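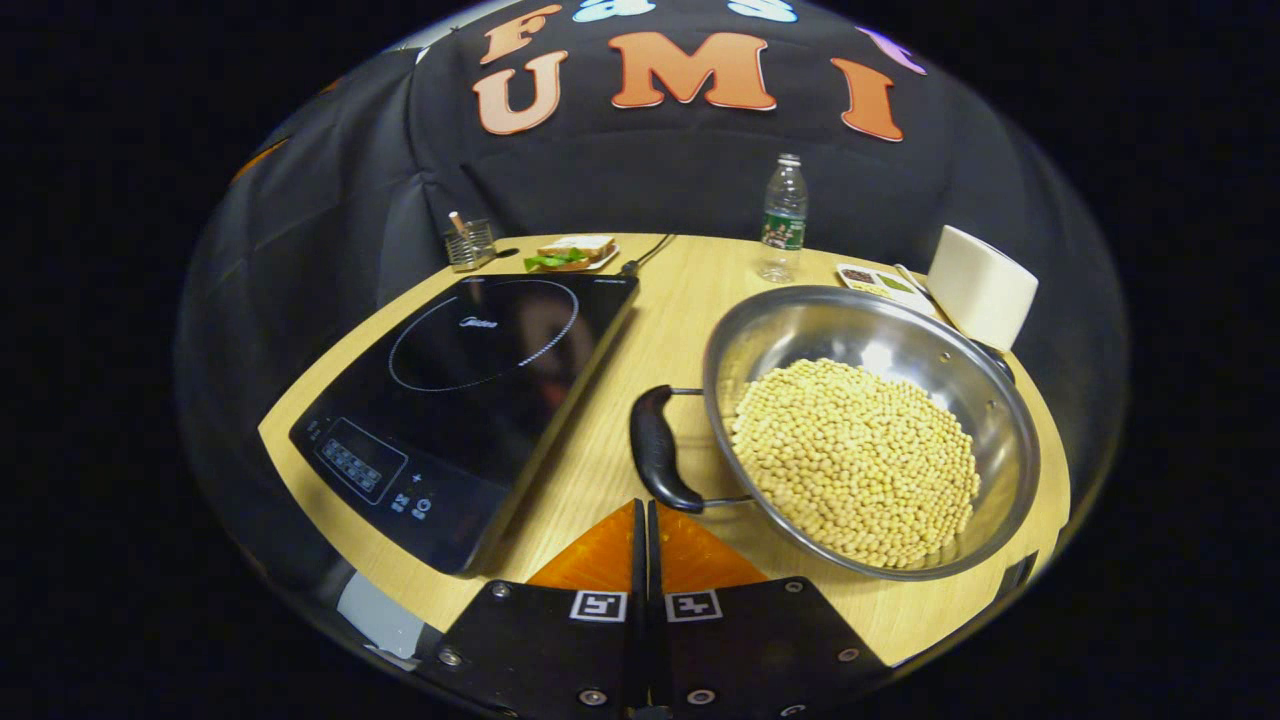
# A day at the Trusis pan works, Dormont

June 13, 2026

I have cooked on the same Trusis skillet since my first apartment, so when my sister-in-law told me the works in Dormont was opening its doors for the day I had my sandwiches packed before she'd finished telling me what time it started. She came along too, and so did her two boys, who were promised a gift shop and were very patient about everything that came before it.

Dormont is farther up the valley than I remembered. The road follows the river past the old feed mill and then climbs, and you smell the works a little before you see it (warm metal, something like a just-struck match). Parking was in the field behind the loading docks. Wear boots if you go next year! It had rained in the night and the lower half of the field was soup.

We were put in the second tour group of the morning, which was led by Frøydis Westerberg. She has worked on the casting floor, in the finishing room and now in the office, and she talked about each place with the same affection. She gave us earplugs in little paper envelopes and walked backward most of the way so she could keep an eye on the slow ones at the rear, meaning me.

The first stop was the sand. I had no idea there was so much sand in a frying pan. Each mold is pressed from it, used for a single pour, and then shaken apart, and the sand goes back up a long conveyor to be cleaned and dampened and pressed again. Frøydis let the boys squeeze a handful each, and it held the shape of their fingers so well that the younger one wanted to take his home. It was in pieces by the time we reached the stairs.

From the gallery we watched a pour. I won't try to describe the color of the iron, except to say that my phone made it look white and it was nothing like white. A man in a silver coat tipped the ladle down the line of molds with a steadiness I couldn't manage with a teapot. We all went quiet, and then somebody's grandmother clapped, and then everyone did.

The finishing room was my favorite part. The pans come in rough and gray, with a seam around the edge, and they go from wheel to wheel getting smoother. After that they're oiled and sent through the seasoning oven, which runs at 500 degrees. There's a rack by the oven door for the ones that come out streaky. They get stripped and sent round again, and I asked if I could buy one as it was — I like a streak — but the answer was a very kind no.

Upstairs there's a small museum of sorts, in what used to be the pattern makers' loft. The works has been at it for 58 years, and the wall at the far end is hung with the old wooden patterns for things they don't make anymore: a waffle iron with hearts, a corn stick pan, a lidded pot shaped like a pumpkin that I would have paid good money for. The order book from the first year is open in a glass case. They sold 3,114 pieces that year, mostly to hardware stores within a day's drive, and the handwriting is beautiful.

Lunch was in the yard. The Dalen bakery had a tent with rolls and a rhubarb cake, and I went back for a second slice and then, I'm sorry to say, a third. Rusex, who make the wooden handles and trivets, had a table of offcuts you could take for nothing, and the boys filled a tote bag with them. My sister-in-law has since asked me what on earth she's supposed to do with a tote bag of offcuts.

In the afternoon there was a talk on looking after cast iron, and I learned I've been doing at least one thing wrong. I've always put the pan away with a good thick shine of oil on it. Wipe it on, the speaker said, and then wipe it off as though you'd made a mistake, and warm it on the stove for a few minutes before it goes in the cupboard. She also said a bit of dish soap does no harm at all, which caused a stir in the back rows. One gentleman stayed behind to argue.

They were expecting almost 2,000 people over the day and the line for the gift shop certainly felt like it. The seconds table had been picked over by the time we got in, though I did find a small egg pan with a pit on the underside, marked down, and the boys came away with enamel pins and a magnet. I'd go to the shop first if I were doing it again, and leave the bag in the car.

We drove home the long way, by the reservoir, with the windows down. The egg pan has had its first two eggs. The first one stuck.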